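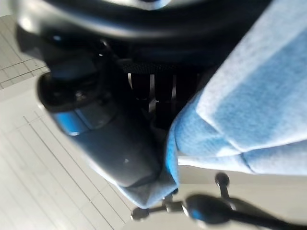
From: Tamara Văduva
To: cloth-handling practice list
Subject: Re: [cloth-practice] Draft rules, section 4: cables, stands and release checks

Floarea, thanks for the comments on section 4. I have answered inline and put the revised wording further down. Please comment on the revised wording and leave the March text alone. It is superseded and I don't want to merge two sets of edits again.

Floarea Iordache wrote:

> 4.1 says "the work area shall be clear of furniture." We can't meet
> that at Flolteden and I doubt Ferkska can either. These are ordinary
> rooms with carpet and chairs. If the rule stays as written, people
> will sign the sheet anyway and then the sheet means nothing.

Agreed. The word "clear" was taken over from the Vulell checklist, which was written for a fenced cell. I have replaced it with a sweep test: each arm is moved by hand, power off, through the full reach the task allows, and anything it can touch is either moved or written down. A chair behind an arm is then a recorded item with a position. It may stay if the arm cannot reach it in the sweep.

> 4.2 on cables. You ask for "no free loops." Every arm we have has free
> loops. The cable needs slack for the wrist to turn. Do you mean no
> loops at all, or no loops that can catch something?

The second. A loop that can go over a knob, a hook or the end of a pole is the hazard, and stands of the type we all use have knobs on them. The size of a loop matters less than where it travels. I have rewritten 4.2 so that the check is made at the joint limits for the task, with the stand in place. Checking the cable with the arm parked shows very little.

> 4.3: the stand. Bạch has had one pulled over. The cloth was pinched
> together with the pole and the arm carried on. There is nothing in the
> draft about that at all, only about the cloth slipping out.

This was a gap. The draft treated a dropped cloth as the main failure and a stuck cloth as a minor one. For a free-standing pole it is the other way around. A dropped cloth costs a run. A stuck cloth puts the full pull of the arm into a stand with a small base on carpet.

I have asked Bạch for the log of that run. What I have so far is the run number, 464, and a short note that the operator used the stop button. If the log shows a force reading before the stand moved, I would like to use it to set a value in 4.3. Until then the value is left to each site, but it has to be written on the sheet.

> Last one. Who decides that a grasp is good enough to pull on? In 4.4
> you have "the operator confirms the grasp." From where? From the chair
> I sit in I can't see the fingertips.

Fair point. The head view shows the arm and where the gripper is on the drape, but the arm itself is often in the way of the last bit. The wrist view shows the cloth close up and tells you little about the pole. I now require both views, and I require a short test pull before the real one.

Revised text of section 4 follows. It is the same as the page on the list site.
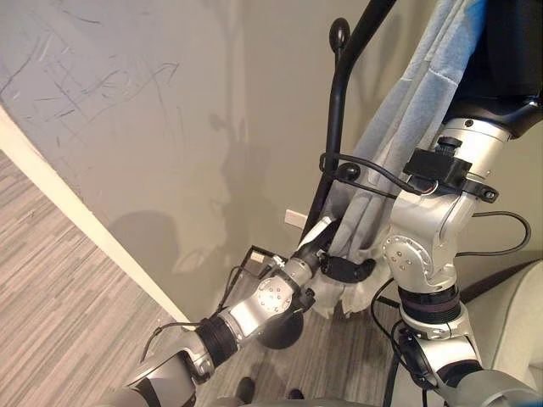 Page last changed: May 16, 2023, by T. Văduva

4. Handling cloth on a free-standing support

4.1 Surroundings. Before the first run of a session, each arm shall be moved by hand through its task reach with power off. Objects that can be touched shall be moved or listed on the session sheet. Walls and door trim count as objects. Wall outlets within reach shall be listed even when nothing is plugged in.

4.2 Cables. Cables outside the arm shell shall be checked at the joint limits for the task, with the support in place. A cable loop shall not be able to pass over any knob, hook or pole end. Where it can, the cable shall be tied closer to the arm or the joint limit reduced. Ties shall not cross a moving joint ring.

4.3 Support. The support shall stand level, with its whole base on one floor surface. A base half on carpet and half on tile is not level. Knobs and clamps on the support shall be tightened before the cloth is hung. The site shall state a pull limit for the arm and write it on the session sheet. On reaching the limit the arm shall stop and hold position. It shall not open the gripper by itself.

4.4 Grasp check. The operator shall look at the head view and the wrist view before any pull. The gripper shall be on cloth only. If either view leaves doubt whether part of the support is between the fingers, the operator shall open, back off and approach again. After closing, a test pull of 25 mm shall be made at reduced speed. If the support moves during the test pull, the grasp is rejected.

4.5 Second arm. When only one arm is working, the other shall be held still, outside the sweep of the first. It shall not be left in free-drive mode. If its sensor cable crosses in front of the support, the check in 4.2 applies to that cable too.

4.6 Loose items. Small items on the floor between the arms and the support shall be picked up before power on. This applies to remote controls, tools and cable ties alike.

4.7 Stop. A person with a stop button in hand shall be within sight of the support. The person wearing or watching the head view does not count.

Notes on the above

On 4.3, "shall not open the gripper by itself" will be argued about, so here is the reasoning. If the cloth is stretched and the gripper lets go, the support can rock back toward the wall or a person. Holding still gives the operator time to drive the arm back and take the tension off. Ferkska currently opens on overload and would have to change a setting. I would like to hear from them before this is fixed.

On 4.4, the 25 mm figure comes from our own trials. We ran 12 hangings with a thick fleece cloth and a shorter pull did not take up the slack in the folds. Thinner cloth may need less. I have no data on that and would welcome some.

On 4.6, Floarea asked off list whether marker tape on the floor is a loose item. Flat tape is fine. Tape that has lifted at a corner is loose.

Open points:

- pull limit in 4.3, waiting for the log from Bạch
- gripper behavior on overload, waiting for Ferkska
- whether the session sheet needs 2 signatures or one. The Vulell sheet has space for both, and I would keep it that way unless a site is short of people.

Please reply under this subject line and quote the clause number. Replies that quote the whole section are hard to sort in the archive.

Tamara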